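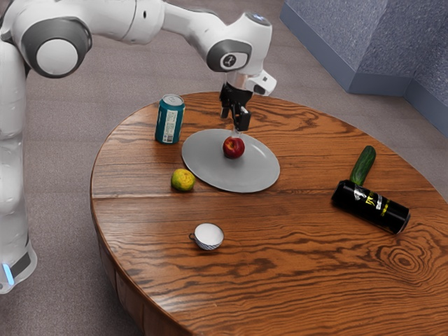

Reading time: 9 min

Section 5. Table clearing: setting up and judging a household chore task

This section covers the table-clearing task in the Costberg chore suite, in simulation and then on the physical arm. It assumes that the arm is already installed, that the emergency stop has been tested as in Section 2, and that the simulator opens without license warnings. Cup handling has its own settings, given in 5.6.

Readers who only want to know whether the system can clear a kitchen table without a person present should go directly to 5.8. The short answer is no, with some exceptions.

5.1 What the task consists of

The arm removes each loose item from a round wooden table and puts it in the zone assigned to its class. The standard layout has a plate with an apple on it, a citrus fruit, a cucumber, a small cup with a loop handle, an upright can and a can lying on its side. The apple is always the first pick. The plate is the last item removed and must be bare when it is lifted.

Classes are set in the task file:

Produce – apple, citrus fruit, cucumber
Drink containers – upright can, lying can
Tableware – cup, plate

Full and empty cans are one class in version 5. The arm cannot tell them apart before lifting. If your household or test site leaves open cans on the table, read the caution in 5.5 before running anything.

5.2 Before you start

1. Close any other session that holds the arm controller. Two sessions can both report "ready" while only one has control.
2. Load the Sidau scene package. The package name must match the controller version to the last digit.
3. Open the scene and let the objects settle. Do not start a run while any object is still moving.
4. Check that the gripper is open and pointing straight down at the start pose.
5. Check the joint limits in the side panel. Values shown in amber are inherited from the last task and must be reset by hand.

NOTE: The settling period is longer on machines without a dedicated graphics card. There is no progress bar. Watch the object velocity readout and wait for all rows to show zero.

5.3 Setting the approach height

The approach height is the distance between the fingertips and the highest point of the target when the arm stops to confirm its grasp. The factory setting is 20 mm.

1. Select the apple in the object list.
2. Press Move to approach. The arm travels to a point over the plate and stops with the fingers open.
3. Compare the reported height with the setting. A difference of more than 5 mm means the table height in the scene file is wrong. Correct the table height. Do not correct the approach height to make up for it.
4. Press Confirm. The arm descends, closes and lifts.
5. Repeat for the citrus fruit and the cucumber. Store each value under its own object name.

The plate rim is raised slightly. For any object on the plate, the descent path must be vertical until the object has been lifted clear of the rim. Diagonal exits save time in simulation and drag the plate on a real table.

CAUTION: On the physical arm, keep hands off the table between Move to approach and the end of the lift. The stop at approach height looks like the end of a movement. It is a pause, and the arm will continue on a confirmation from any connected console.

5.4 Produce

Apple. Grip across the widest part. Set finger force to Low. A stem is no obstacle, but the vision module sometimes reads the highlight on a glossy skin as a second object. If two apples are listed and there is one on the plate, lower the highlight threshold one step and rescan.

Citrus fruit. This item lies directly on the wood and can roll. Approach from above only. If the fruit moves more than one finger width on contact, the controller aborts and rescans. Three aborts in a row end the run.

Cucumber. The fingers must close across the short axis. The controller calculates this from the object outline, and the outline is unreliable when the cucumber touches something else. In the standard layout one end of it touches the lying can, so the pair may be listed as a single long object. To separate them:

1. Open the object list and select the combined entry.
2. Choose Split by color.
3. Check that two entries now appear and that each has its own axis line.
4. Move the cucumber first. The can is free once the cucumber is gone.

NOTE: Split by color fails on a green can. Use Split by hand in that case and draw the line yourself. This is one of the places where an unattended run is not yet realistic.

5.5 Drink containers

Upright can. Grip at mid-height, force Medium. The arm must keep the can vertical from lift to release. Tilt tolerance is set in the task file and should not be raised to get past a failed run.

Lying can. Grip across the cylinder at its midpoint. The can is placed lying down in the container zone. The suite has no regrasp routine to stand it up, and runs in which an operator has added one are not comparable with published scores.

CAUTION: The simulator does not model liquid. A can that scores a clean lift in simulation may spill in a kitchen. On the physical arm, use sealed or fully emptied and rinsed cans only, and keep the controller box off the floor beneath the table.

5.6 Tableware

Cup. The cup is small and shallow and has one loop handle. The default grasp places one finger inside the bowl and one outside, away from the handle. Do not use the handle as a grasp point. The opening is narrower than the finger on most small cups, and a partial entry counts as a success in the log until the cup is lifted.

1. Select the cup and display the handle direction.
2. Rotate the grasp until the marker is on the side opposite the handle.
3. Set force to Low.
4. Run Move to approach and inspect the finger alignment from above.
5. Confirm.

A fine printed pattern on the outside of a cup can confuse the edge finder. Patterned cups were the largest single source of missed grasps in our own runs. Selecting Depth only for this object removes most of the trouble and slows the scan.

Plate. A flat plate gives a downward-pointing gripper very little to hold. The controller pushes the plate toward the table edge until the rim overhangs, then grips the overhang from the side. This is slow and is disabled by default.

CAUTION: Do not enable edge pushing on the physical arm with ceramic or glass tableware. Use the melamine plate supplied in the Bosman parts kit. Keep feet clear of the area under the release side.

5.7 Running the full sequence

1. Complete 5.3 through 5.6 for each object, one at a time.
2. Save the task file under a new name. The supplied file is overwritten at every update.
3. Set the run count. Use 20 for a first check.
4. Select Shuffle positions. A score taken from a fixed layout says nothing about other layouts and is rejected by the report tool.
5. Start the series and leave the scene window open. Minimizing it halts rendering on some systems, and the vision module then works from an old picture.
6. When the series ends, export the log before closing the window.

A run counts as complete only if all items are in their zones, nothing has fallen and the operator has not intervened. Splitting an object by hand is an intervention. So is clearing a prompt.

NOTE: The full reference series is 2979 shuffled runs. Do not start it on a workstation that reboots for updates. The series cannot be resumed from the middle, and the partial log will not load in the report tool. Our own reference series was lost this way one Tuesday night and had to be repeated from the first run.

5.8 What the results do and do not show

The score describes table clearing with known objects on a known table. It should not be quoted as a measure of kitchen work in general.

Work that the current version does well enough to leave alone, in simulation: single pieces of produce, well separated, and upright cans. On the physical arm the same items are dependable under even lighting, with an operator in the room.

Work that it does with help: touching objects, patterned cups, cans lying down next to something of a similar color.

Work that it does not do: wiping, stacking, sorting leftovers from waste, emptying a cup before moving it, or noticing that a person has sat down and still wants the apple. The last item was raised by several test households and has no setting. The controller has no concept of a meal being over. Start the sequence only when the table is finished with.

Speed should be judged separately from success. One complete physical run in the reference setup took 114 seconds with the plate step disabled. A person clears the same table in a fraction of that and does not need the cucumber moved first. The case for the machine at present rests on users who cannot do the lifting and reaching themselves, and for them the time is less important than the number of prompts per run. Report both figures.

5.9 Common faults

Arm stops at approach height and does not continue.
Confirmation is waiting on another console. Check all connected sessions.

Fingers close on nothing above the apple.
Table height is wrong in the scene file. See 5.3, step 3.

Citrus fruit is listed under two names.
Mottled yellow-green skin falls between the lime and orange entries. Merge the two entries under a single name in the class file.

Upright can is knocked over during travel.
The travel height is lower than the can. Raise it for the whole task, including moves that do not pass near the can.

Log shows success but an item is still on the table.
The zone boundary overlaps the tabletop. Redraw the zone and repeat the series.

Vision module reports "no surface" on strong wood grain.
Replace the Widex surface profile with the plain one and rescan. Dark grain lines and knots can be taken for object edges under the older profile.

Revision note, November: step order in 5.4 corrected, plate caution added to 5.6. Corrections to this section go to Yara Mansour, task documentation. Include the exported log and the task file, and state whether the run was simulated or physical.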